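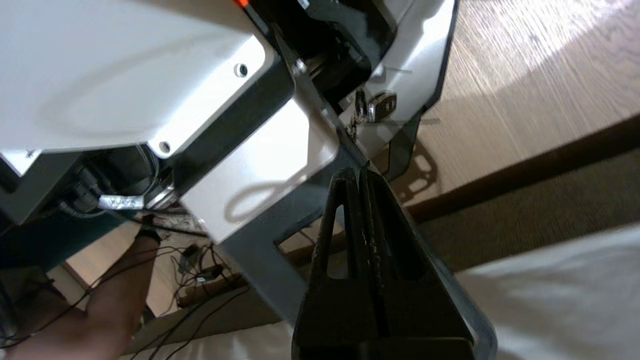

The Second Pair of Hands

At the Doranel hotel, the morning list for housekeeping was always written on paper. Since September it has had one extra column, marked with the letter R. It shows the rooms where a robot arm from the company Turska will do a part of the work, and where a room attendant will do the rest.

The hotel has 280 rooms, and 9 of them are used for the trial. Jeanie Laing, the head of housekeeping, chose them herself. She wanted rooms with small tables and telephones, the places where guests leave fingerprints and where a tired person cleans too fast.

"I did not ask for a machine that makes beds," she says. "I asked for one that can go to the same small corner every day and not get bored."

The arm is slow. An attendant finishes a side table before the gripper has chosen its angle, and a telephone cord is still a difficult thing for it – the loops never lie the same way twice.
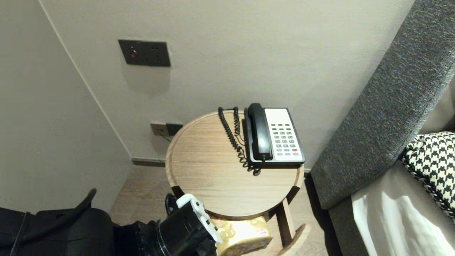 Who watches the machine

Mirta Farías has cleaned rooms for 17 years. Now she spends two mornings a week beside the arm, and on Thursday afternoons she sits with the Turska engineers and tells them what went wrong. For these hours she is paid at a higher rate, which the staff requested before the trial began.

Her knees hurt less, she says, but her head is more tired. "When I clean, I can think about my daughter. When I watch the robot, I must think about the robot."

Some of her colleagues are not convinced. They used to work in pairs and talk, and in the trial rooms there is one attendant only. They also ask what will happen to the shorter shifts. Laing promises that no contract will change during the six months of the trial. What comes after, she cannot say yet.

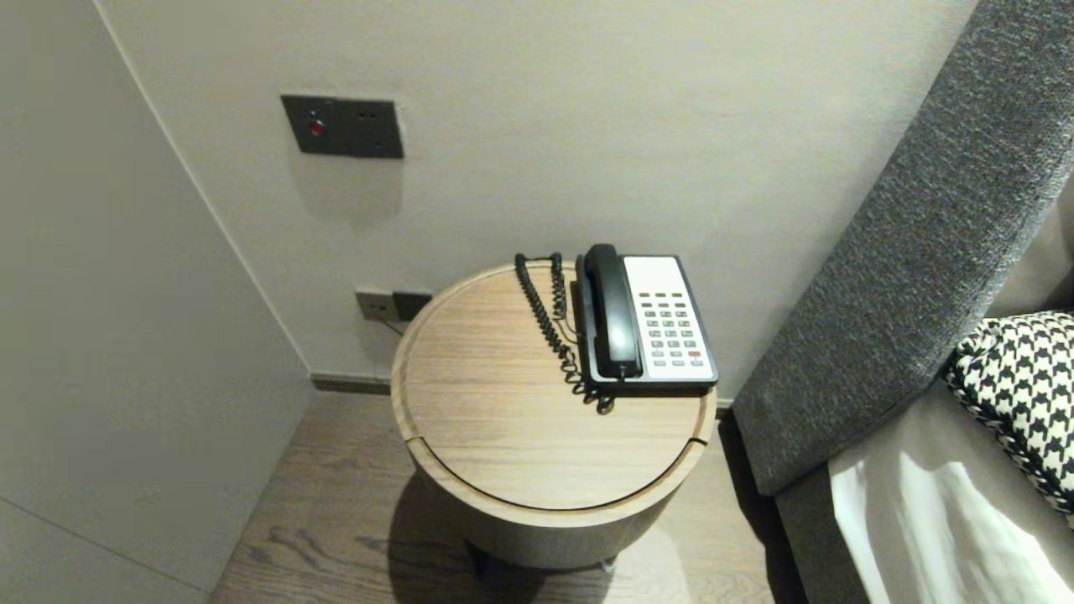
The telephone and its coiled cord, on the round side table of a guest room.

Farías has already changed one thing. The first plan had the arm begin at the door and continue along the wall, as the engineers drew it. She told them that she starts with the far corner and goes backward to the door, so she does not step on a clean floor. The arm now follows her order.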